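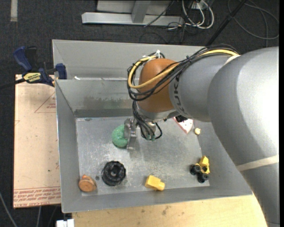

Can machines do our chores yet? Your questions, my answers

I write the Studasov newsletter, and most of my mail is some version of "when can I stop picking up toys?" So I put the usual ones in one place.

So, can a robot tidy my living room?
Not mine, and I've asked! Picking small stuff out of a bin is where a lot of the work is going on, and even that is harder than it sounds. A toy car, a flat wedge and something round and bumpy all want to be grabbed differently. You and I do it while talking on the phone.

Why bins, of all things?
Bins are everywhere — parts on a shop floor, returns in a warehouse, the bottom of my kids' closet. And the walls get in the way. A big KUKA arm is plenty strong, but strength doesn't help much when the thing you want is tucked up against a sloped side.

Do you own one of these?
I wish. I have a Hakotico floor sweeper, which does a good job on the hall and a terrible job on anything with fringe. It was stuck under the couch 14 times last January (I kept a tally on the fridge).

What about laundry?
Washing and drying, sure, we handed that over ages ago. Folding is the sticking point. I watched a folding demo at the Flenden fair and one T-shirt took 12 minutes. It was a very nice fold, though!

Are shops further along than homes?
Yes, by a lot. If a shop makes the same part all day, somebody can set up the bench so the part always lands in the same spot. My brother-in-law's place, Ramanauskas Metal, has had a machine loading blanks for years. Ask it to sort the mixed scrap and you're back to a person with gloves on.

Should I wait to buy a sweeper?
I wouldn't. Prices move around, but if you've got mostly hard floors and you can live with picking up socks first, go for it. Get the one with the bin you can rinse.

Will a robot load my dishwasher?
Ask me again in a few years. Mine is still loaded by me, and then reloaded by my husband.

Can I send you a question?
Please do — the reply button on any newsletter comes straight to me.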